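Elogio de la canasta vacía

Última actualización: 9 de agosto de 2018

Mi tía tenía en la entrada de su casa una canasta donde, según ella, iban las llaves. En los años que la visité jamás vi allí una llave. Había recibos doblados en cuatro, un termómetro, pilas de las que uno no sabe si sirven, el botón de un abrigo que ya se había regalado y, en diciembre, nueces. Las llaves estaban siempre en el bolsillo del delantal, y cuando se perdían, la familia entera iba a buscarlas primero a la canasta, con una fe que hoy me parece conmovedora, y la volcábamos sobre el mantel, y volvíamos a meter todo tal como estaba.

Me acuerdo de aquello cada vez que alguien me recomienda comprar cestas para ordenar la casa, y me lo recomiendan mucho, quizá porque se me nota. En julio Katherine Mamani me mandó el enlace de una tienda con 67 modelos distintos, para el pan, para las revistas, para los juguetes, para el cuarto de baño, para otras cestas más pequeñas. Los miré todos, lo confieso, con un café y después con otro. Son bonitos, y uno se imagina enseguida una vida a la altura de esos mimbres: toallas enrolladas, dos limones, una mañana sin prisa.

Lo que quiero defender en estas páginas es una idea bastante modesta, que a mis amigos les suena a capricho: que en cada casa debería haber una canasta sin oficio. Una sola, de tamaño mediano, a la vista, y sin nada dentro.

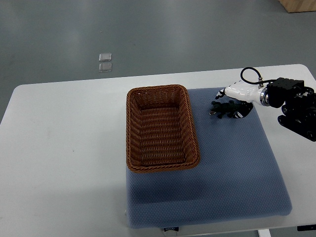

Ya sé lo que se me va a contestar, porque me lo contestó Wilson Ospina durante un almuerzo entero, mientras se le enfriaba la sopa: que un recipiente vacío es espacio desperdiciado, que para eso se inventaron los recipientes, que en su apartamento de un solo dormitorio no puede permitirse tener objetos de vacaciones. Wilson es un hombre ordenado y lo digo con admiración. Guarda las bolsas dentro de una bolsa y las cajas dentro de una caja, y sabe dónde está la garantía de la licuadora. Pero también le cuesta encontrar un rincón donde dejar el paraguas cuando llega, y ese día lo tuvo colgado del respaldo de mi silla toda la comida.

A mí me parece que confundimos guardar con llenar. Vamos poniendo cosas en los huecos hasta que el hueco desaparece, y entonces compramos otro hueco, lo pagamos, lo traemos en el autobús sobre las rodillas y al llegar lo llenamos también. Yo lo he hecho. Llegué a tener cuatro canastas en el pasillo, y en la del fondo apareció, al vaciarla, un regalo envuelto que nunca le di a mi cuñado. (Se lo di el mes pasado. Era una bufanda y hacía un calor tremendo, pero la agradeció mucho, o eso dijo.)

La canasta vacía, en cambio, está disponible. Cuando la vecina sube con ciruelas del pueblo y hay que vaciarle la bolsa, sirve. Cuando hay que llevar la merienda de la cocina al balcón y no se quiere hacer tres viajes, sirve. Cuando un niño de visita necesita un barco, sirve mejor que nada. Y por la noche vuelve a su lugar, sin ciruelas y sin niño, y uno la mira y descansa un poco.

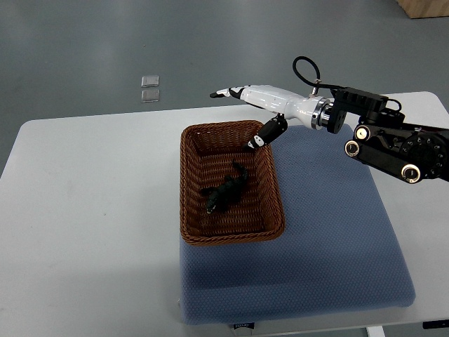 De qué está hecha y dónde se pone

No soy purista con los materiales, aunque reconozco una debilidad por lo tejido. Una caja de plástico vacía me da un poco de pena, me parece que la mudanza no ha terminado. El mimbre aguanta el vacío con más dignidad: uno puede entretenerse en el trenzado del borde, en los tonos del marrón, en ese dibujo apretado de las tiras que alguna vez alguien tuvo que aprender con los dedos. Si además tiene una forma sencilla, rectangular, sin lazos ni letreros que digan «hogar», tanto mejor. Los letreros me intimidan.

En cuanto al sitio, he cambiado de opinión varias veces. Durante una temporada la tuve en el suelo, junto a la puerta, y en menos de una semana ya había calcetines. El suelo invita. Después la subí a la repisa y se volvió adorno, lo que tampoco me gustó, pues para bajarla había que apartar el reloj. Ahora está en una mesa clara, sobre un cojín cuadrado que ya no tenía silla, y ahí se ha quedado. Deisy Espinoza, que vino a devolverme unos libros, opinó que la canasta parecía una reina. Me reí, pero algo hay: lo blando debajo de lo tejido hace que uno la coja con más cuidado, y dos cosas que por separado estorbaban se acompañan bastante bien. 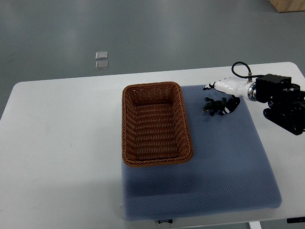

También debo admitir que mantenerla vacía da trabajo, más del que yo pensaba. Las cosas pequeñas tienen una inclinación natural hacia los recipientes abiertos. Entra uno con las manos ocupadas, ve ese fondo despejado y suelta la correspondencia, solo un momento, solo hasta que me quite los zapatos. Al día siguiente, sobre la correspondencia, un cargador. Yo me he impuesto la costumbre de dedicarle 20 segundos antes de acostarme, y hay noches en que me salto la costumbre y a la mañana siguiente encuentro allí medio escritorio. No pasa nada, se vacía y se empieza de nuevo. Mi tía no la vaciaba nunca y fue una mujer felicísima, así que tampoco conviene ponerse solemne.

Wilson, por cierto, sigue sin estar convencido. Me llamó el domingo para contarme que había despejado una panera, «a modo de prueba», y que la había dejado sobre la nevera. Le pregunté qué tal. Me dijo que de momento solo había metido dentro el pan, porque era una panera, y que eso a su juicio no contaba. Yo creo que sí cuenta, pero no quise discutir por teléfono y quedamos en hablarlo con calma cuando venga a comer, que esta vez le toca traer el postre y ya le he dicho en qué se lo voy a servir.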